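Session 3: choosing a gripper and living with the wrist camera

Notes to go with the bench session. I've typed these up from what I said last year plus the things I forgot to say, so forgive the wandering.

Before you come

Read the Fladus controller sheet, at least as far as the jog commands. Bring your own notebook. Groups of three please, and swap who drives at every step (I do check, and so does Annelies Schwaiger, who is running the second bench with me).

What we're comparing

We have two sets of fingers for the same arm. The Rocha set is flat all the way along, good for boxes and blocks. The Mullonham set has a scooped notch at the inner end of each finger, and I'm very fond of it for anything you want to keep in the middle of the grip. Flat fingers will hold a round pen quite happily until you move sideways, and then off it goes under the bench! The notches give it somewhere to sit.

Which is better? Depends on the job, and that's the whole point of your write-up. Last December one group ran 104 grasps with each set and still couldn't agree, and they got a very good mark for arguing about it properly.

The wrist camera

I'd like you to spend longer on this than you think you need. The camera sits close to the fingers, so you get a lovely view of whatever is between them and a rather odd view of everything else. Shiny surfaces are where people come unstuck. Polished stone gives you highlights, glass gives you the stone all over again as blurry streaks, and anything pale and well lit can wash out to plain white. A matt black part next to black fingers is its own kind of misery, as you need to find the thin dark gap on each side before you can say where the part stops and the finger starts.

So look at the view below before you touch the threshold slider. Find the two fingers first, then the upright bar between them, then ask yourself which edges you'd trust. I'd trust the bar's right side, where the dark grey face catches a bit more light. The golden-tan streaks in the glass I wouldn't trust at all, they look like reflections of the veined marble. And there's a small tan block over on the right which stands out beautifully from everything near it, so try your colour filter on that one first.

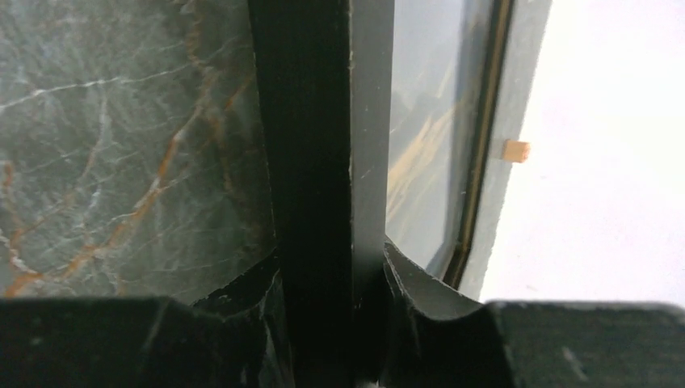
At the bench

Home the arm and open the fingers fully. Set the exposure by hand (auto will chase the white areas and drive you mad). The Skandska plug-in saves up to 1,000 stills per run, then starts overwriting the oldest, so copy yours off before the next group sits down.

Do 13 grasps per object per finger set. Write down the misses too, with a word or two on what went wrong.

For the write-up

Two pages, one table, one still you've marked up yourselves. Urs Nägeli's chapter on finger shapes is in the course folder and worth quoting if you disagree with me.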